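**Notes, Thursday session – snack wrappers and the office bin**

Start cold, no welcome slide. Ask who has a bin under their desk. Wait for the hands.

- The Drestell people reckon you can fix litter with a nicer bin. I have my doubts.
- Their leaflet claims 72 per cent less mess. Less than what? I asked twice and got a colour brochure.
- Foil and crinkly plastic don't squash. Push them down and they spring back up, so a bin that looks full is mostly air.

Slow down for the next bit. Leave it up while people find their own brand of chips in their heads.
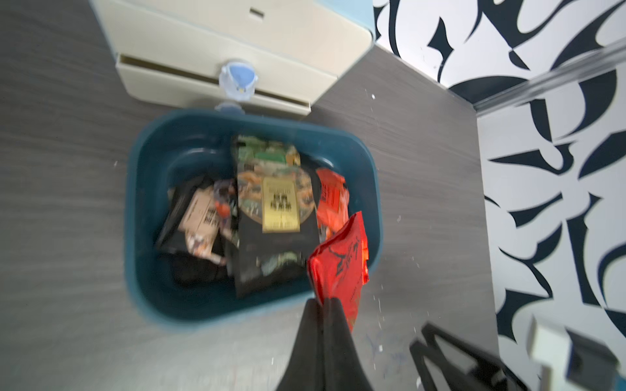

Mudassar Soomro reckons the answer is simply to empty it every night, and that I'm making a meal of it. Fair enough – but we tried nightly emptying at Cheema for 20 days and the floor was no cleaner at the end.

Point at the floor, all those white specks. A new bin doesn't sweep.

- Soft plastics: check what your council takes before you promise anyone it's recycled. I'd want that in writing.
- Paper wrappers go in separately, if anyone can be bothered. At Cheema 16 people said they would. I never saw much paper in that box.

Skip the Fivari slide if we're past 10:30. Questions, then hand over to Sadia Bugti for the kitchen roster.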